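Sports Media, Unit 6: Live commentary and the small audience
Handout, read before Sunday. Notes are mine, typed fast, check the reader where they look thin.

1. Where we left off

Rights. Who owns the pictures, who owns the sound, who pays. Last time was all big money, top leagues. This unit is the other end: minor leagues, college second teams, women's club sides, county level stuff. Games with a few hundred people in the stands and maybe as many listening.

Key question for the whole unit: what is commentary FOR when there are no pictures?

Terms you need:
play-by-play - the person calling the action
color - the second voice, background, opinion, filling the gaps
ambient or "nat" sound - crowd, ball, whistle, PA
dead air - silence with nothing under it. Silence over good nat sound is not dead air. People mix these up every year on the paper.

2. The Latgate case

Running example for this unit. Latgate, minor league baseball club, audio stream only. One season, every home game, no TV. Set up by Hashini Navaratnam, who had been doing the stadium PA and talked the club into giving her a booth and a phone line.

Opening night had 593 listeners. Club was pleased, then the number dropped hard in the next homestand. Why? Students usually say "novelty wore off." Maybe. Read the listener emails in the reader before you decide. A lot of them complain about the same thing, they could not tell what the score was.

Score and time. Give them constantly. Old radio rule, some people used an egg timer. Navaratnam did not, she called it like PA, where the fans can look up at the board. Different job.

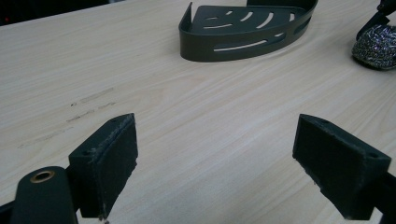 Table top, close view.

Fix was simple. Score every batter, inning every batter, who's up, who's on. Complaints mostly went away by midseason. Numbers came back slowly, never to opening night.

Note the order of information in her later calls (transcript 2 in the reader):
where the ball is
who has it
what that does to the runners
score
then the opinion, if there's time

In the early transcript the opinion comes first. "What a play by Prukeo's shortstop" and we wait a good while to learn he threw it away at first. Funny on the page, awful on air.

3. Two voices or one

Solo booth is cheap. It is also tiring, the voice goes by the seventh. Antonina Hladun, who did color for Drestero (hockey, same region), argues in her essay that the second voice isn't there for expertise. It's there so the first voice can look down at the roster. I think that undersells it but it's a good corrective.

What a second voice does:
- buys the caller time to check a name
- asks the question the listener is asking
- catches mistakes, gently, on air
- keeps talking when something is being reviewed

What goes wrong: in jokes. Two people who travel on the same bus all season end up talking to each other. Hladun has a nice passage on this, page with the turned corner if you have the library copy.

Compare pace. Baseball has gaps everywhere, so color can be long, stories, weather, whatever. Hockey gaps are short and come without warning. A color line in hockey has to be one you can drop halfway thru. Soccer somewhere between. Be ready to say where your own sport sits.

4. Home and away bias

Club employs the caller. So is it journalism? The reader has two positions.

Piyumi Gamage: a club stream is a club product, listeners know it, so lean in. "We" is fine. Fans want company, they can get neutral elsewhere.

Chathurika Patwary: often there IS no elsewhere. If the stream is the only account of the game then it is the record, and visiting parents and next week's opponent are listening too. She wants no "we," both rosters pronounced right, and injuries handled the same for both sides.

My view, for what its worth: Patwary is stronger on small games, Gamage on big ones. You're free to disagree in the paper but deal with the "only record" point, don't skip it.

Pronounciation is part of this. Call the visiting team before the game and ask. Write it out how it sounds. The Aryee tape has the same away pitcher said 4 ways in one game, by one caller.

5. Getting on air cheap

Not a tech course so keep this short. Headset mic beats a desk mic, your head moves. One extra mic aimed at the field for nat sound, kept low under the voice. Wired line if the park has one. Spare batteries. Scorebook on paper even if you have the tablet.

Prep sheet, one page, both sides max. Rosters by number, since numbers are what you see first. Three facts per starter. Standings. Last meeting. Most prep never gets used, that's normal.

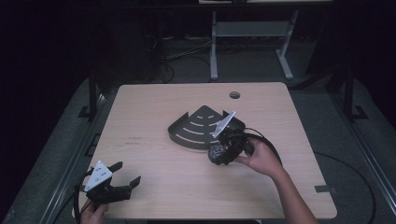
6. Exercise for Sunday

Pairs. Bring a sheet of paper and a watch.

Step one. Pick any recorded half inning, or two minutes of any other sport. Mute it.

Step two. One calls, one faces away from the screen and writes down the score, time and position of the ball every time they learn it. Nothing else.

Step three. Swap, different clip.

Step four. Look at the gaps on the sheet. Longest gap is what you talk about in class.

Don't pick a highlight reel. Everything is a goal, theres nothing to fill, you learn nothing.

7. Reading and paper

Required: Hladun essay, Gamage and Patwary exchange, Latgate transcripts 1 and 2.
Optional: Kumudini Talukder on crowd noise, long but the middle section on empty stadiums is worth it.

Short paper due end of November. Take 100 words of live commentary, transcribe exactly, every um, and mark each phrase as action, score, background or opinion. Then argue whether a listener with no pictures could follow it. Transcript goes at the back and doesn't count toward length. Name the sport and the level at the top please, last year I had to guess.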